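Jaw spacing and slip on thin fabric: hand-held gripper, printed fingers

posted by kestrel_dn in Grippers & End Effectors

We are comparing two finger sets on a hand-held gripper for picking up clothes from a flat surface. Set A is the stock Clidano finger, solid face. Set B is a printed finger from Gisler with an opening near the tip, which makes it softer. Same body, same plate, same trigger travel.

On towels both sets hold. On thin dark garments set A drops the hem in 20 of 100 picks. Set B does better but sometimes closes on the bedding as well as the garment. Is this a finger problem or an approach angle problem? Log rate is 200 Hz if anyone wants the traces.

3 replies

Aaliyah Ross
Approach angle first. If both tips reach the surface at the same time with the jaws wide, they scrape up whatever is underneath. Start with a narrower gap, touch down next to a fold, then close. A flat single layer gives the tips nothing to push against.

Also check tip wear. Soft printed fingers on my Sonness body lost their edge after 3,000 cycles and the slip rate went up before I could see any damage. Swap left and right and repeat the run. If the slip moves with the finger, replace it.

mortise44
just put grip tape on it

tdv_lab
Grip tape will help set A and make set B worse, as it catches on anything woven. I would keep the faces bare and change the surface under the clothes. Ours is a strip mat on a bed, black clothes on top, yellow fingers with the oval cutout:
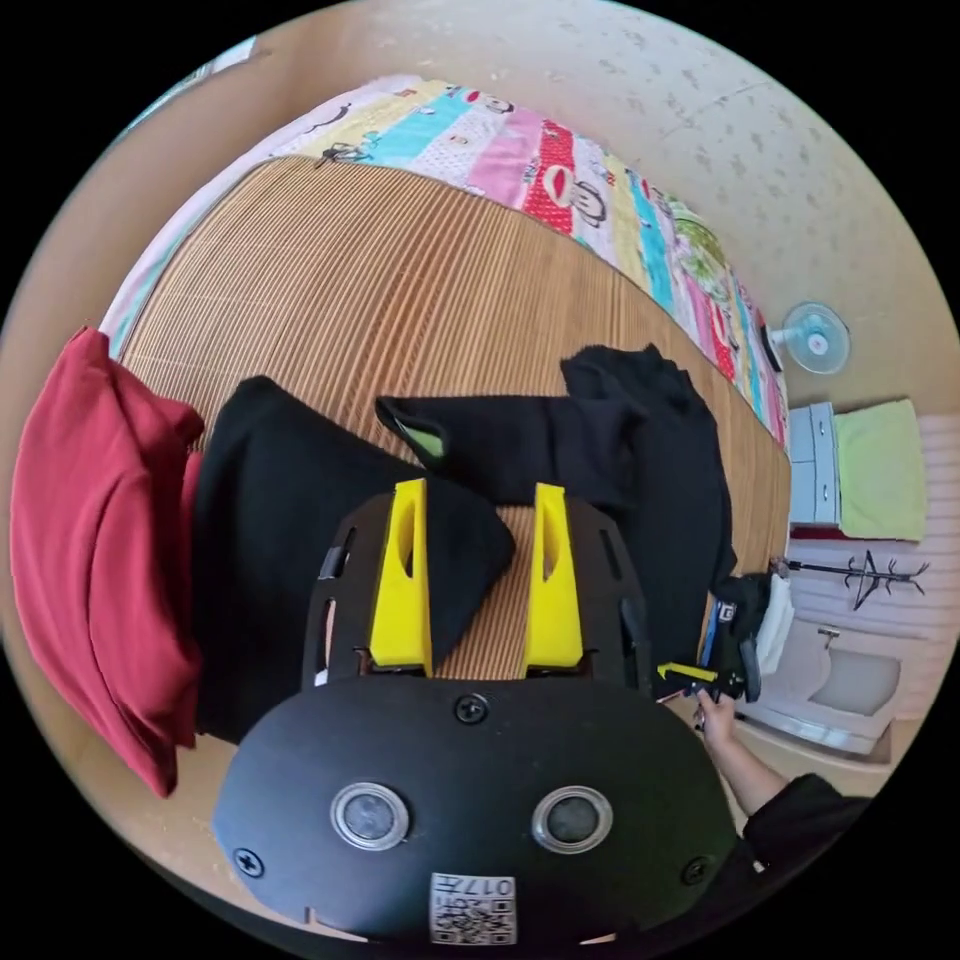
Grerkden Makers Club | Manipulation Group

The mat is stiffer than a quilt, so the tips slide along it and lift less of it. Run the strips lengthwise and close the jaws across them or along them, but record which, as the two are not comparable. Yellow against black cloth also makes the tip position easy to find in the video afterward.

For your numbers, log sleeves and hems separately. A cuff has more thickness and will hide a bad finger.

Marked as helpful by kestrel_dn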